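**Perar print room gets its big white workhorse back in service**

21/06/2020

If you have walked past the old reading room on the ground floor of the Perar Community Center lately, you may have noticed that the lights are on again, and that there is usually a pot of tea going on the windowsill. The neighborhood print room, which closed its door in January when its last working printer gave up in the middle of a run of choir programs, is open once more, and the people who depend on it could hardly be happier.

The print room has been part of life at Perar for longer than most of us can remember. It's where the Davham Street gardeners run off their seed lists, where the after-school club gets its coloring pages, and where a good many of us have gone, a little sheepishly, with a resume that needed to be on paper by the next morning. Over the whole of last year it turned out 2,822 pages for people who walked in off the street, and that's before you add in the center's own newsletter, which goes to 893 homes every season and has to be folded by hand on the long table in the hall.

"I didn't realize how much I leaned on that room until it was shut," said Nabila Harahap, who puts the newsletter together and has done so through four different printers and at least one flood. "I was going across town to Stasto with a memory stick in my coat pocket, paying by the sheet and waiting behind people with wedding invitations. They were lovely to me over there, they really were, but it isn't the same as going down the hall in your slippers!"

The money for getting things going again came from a soup lunch and a book sale, which between them brought in 2,000 dollars, a good bit more than anyone had dared hope for. Part of that paid for paper and toner, and part went on a proper going-over of the equipment. The rest has been put by for the autumn, when the newsletter gets fatter and the school concerts come around.

Godfrey Bakilana, who spent most of his working life repairing office machines and now lives two doors down from the center, has been showing regulars how to look after things themselves. His first lesson was a simple one, and he gave it more than once for the benefit of those of us who came in late: switch it off, open the front, and have a good look before you touch anything. Most jams, he says, are one small torn corner of paper that somebody left behind the last time, and pulling harder has never helped a single one of them.

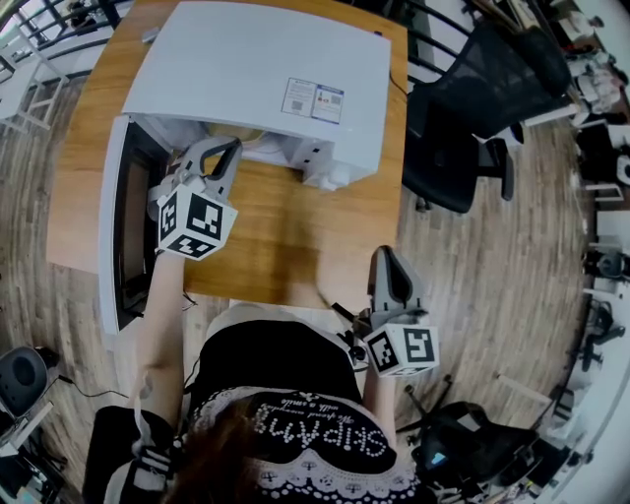 He would also like everyone to please stop feeding in the thick craft card, which he has found in there on more than one occasion, and which he suspects (without naming names) has something to do with the greeting card group. There is a sheet on the wall now with the kinds of paper that are fine to use, written out in large print, and a tray beside it for anything you aren't sure of. Leave it in the tray with a note and Godfrey will have a look at it when he's next in.

The room itself has had a bit of a tidy as well. The boxes of old telephone directories have finally gone for recycling, and the shelves are clear enough to find the envelopes again. The Tello Café across the courtyard has kindly offered to take messages when the room is closed, so if you have a print job to drop off you can leave it at the counter there in an envelope with your name on the front.

Prices haven't changed. The first 20 black-and-white pages each month are free for anyone with a center card, and after that it's a few cents a sheet, payable in the tin by the door. Color costs a little more, and Nabila asks that you keep those jobs short if there's a line.

The summer newsletter will be the first big job of the season, and there's plenty of folding to be done for anyone with a free hour and a steady pair of hands. Tea is provided, and so, if last time is anything to go by, is Nabila's ginger cake. Ask at the front desk for the folding dates, or put your name on the list outside the print room door.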